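"Rarkus" gets an end date, and it's a short one

02/10/2023
18 comments | 475 shares

Spoilers for season three of "Rarkus" from here on down, so bail now if you're behind.

The harbor town is closing up. Dritdale, the streaming service that picked up "Rarkus" after its first network let it go, says the fourth season will be the last. Ten episodes, first two together in April, then one a week. No movie to wrap it up, no split season, none of that.

Quick refresher for anyone who drifted off. "Rarkus" is the one with the ferry that comes back with the wrong passengers. Same clothes, same tickets, different people. Season one was mostly the town trying to be polite about it. Season two had the trial and the flooded school. Season three, well. Half the main cast went down into the old customs house and the door shut and that was the end of the finale. Fans have been stuck on that door ever since.

The announcement went up on the show's own page late last night and was gone for a while after that. Anyone clicking the link got a plain 404 page, which of course got people digging through it for clues. There were none. Dritdale says the page was just moved and the old link broke. It's back now, same text, with a new poster showing the ferry from behind.

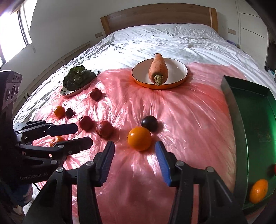

Will the last season pick up right where the finale stopped? The first episode starts eleven weeks later, with the customs house still shut, and goes back to the missing night in episode two.

That comes from the short plot outline posted with the news. It also says the whole season covers one winter, and that the ferry makes only one more crossing. Make of that what you will. My money is on the crossing being the very last thing we see but I was wrong about the school, so.

Production company Vandura has made the show from the start and is staying on to the end. Filming is already done, the company says. Most of it was shot in the same town as before, with the customs house interiors rebuilt on a bigger stage becuase the old set didn't have enough stairs. Read into that too if you like. People will.

As for the story, the big question mark is the Omerović family. They owned the ferry line, they knew something, and they were barely in season three at all. The outline has them back in a big way. Episode four is just called "Omerović" and runs longer than the rest. If it explains the ledger I'll be happy. If it explains the ledger AND the dog, even better.

Why stop now? The statement says the writers had four seasons mapped out when they started and never wanted more. Maybe so. Ratings numbers weren't given, they never are with this service, and season three did get grumbling over how slow the middle was. Still, a planned ending beats the usual thing where a show gets dropped on a cliffhanger and you find out from a headline. This one gets to finish.

A spinoff? Nothing announced. The statement says "no current plans," the kind of wording that could mean anything at all. A prequel about the ferry's first run has been a fan favorite idea for ages, and the season two flashbacks left plenty of room for it.

All three earlier seasons are up on Dritdale now if you need to catch up. If your short on time, skip the two lighthouse episodes in season one but don't skip the trial, you'll be lost without it. A trailer is due before the premiere, no date yet. We'll add it to this post when it's out.

475 shares | Read all 18 comments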